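9 Apr 2003, back bench

Right, carrying on from where I left off on Monday, because the small goods tub still hasn't been dealt with and I said I'd do it before the Arnside lot goes out. Kettle on, radio on, everything up on the wooden table where I can see it.

The trouble with this tub is that it takes whatever doesn't belong anywhere else. Little cartons with cartoon characters on, bits of packaging we kept for the print, and now the ointment as well. The Justbridge sheet has 2,056 lines on it and I'd bet more than half of them say "misc". Mtshali want proper headings by June, so "misc" has got to go!

What I've settled on for now:

Cartons go in the basket lying flat. I tried standing them up and they fell over every time I reached past (twice onto the floor, sorry). Flat is fine, they're only small.

Tins stay out until they've been written up. The one with 艾草膏 on the lid is a mugwort balm, net 30g, and I've put it down under "ointments" and not "food", which is where the old list had it. Lovely lid — a figure in a white robe bending down among the leaves. I'd keep it for that alone.

Anything with Chinese printing gets its characters copied out in full on the card. Last time we put "blue box, flowers" and then spent a whole afternoon on it, never again.

Still to do: find the Fluteo labels (second drawer? I had two sheets left), and work out whether the cartons want one card each or one for the lot. I'm leaning towards one each. It's slower but we'll be glad of it.

Cartons in the basket first, then the balm tin.

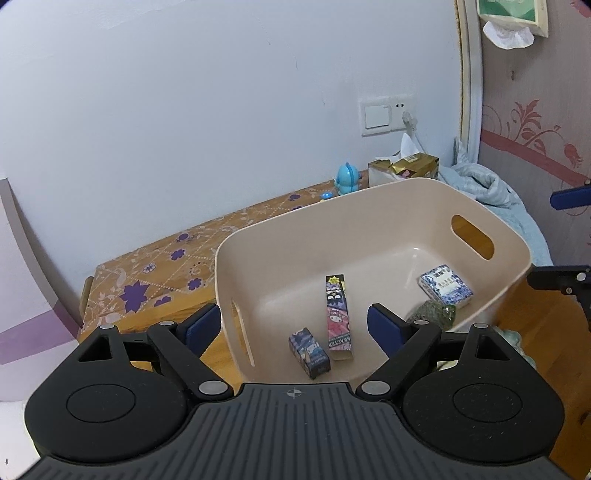
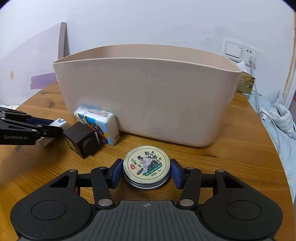
Berwyn Prosser has written underneath in pencil that one card each is fine by him, but ointments ought to sit with "household" or Mtshali will only send the sheet back, and the Fluteo labels are in the third drawer, where he put them.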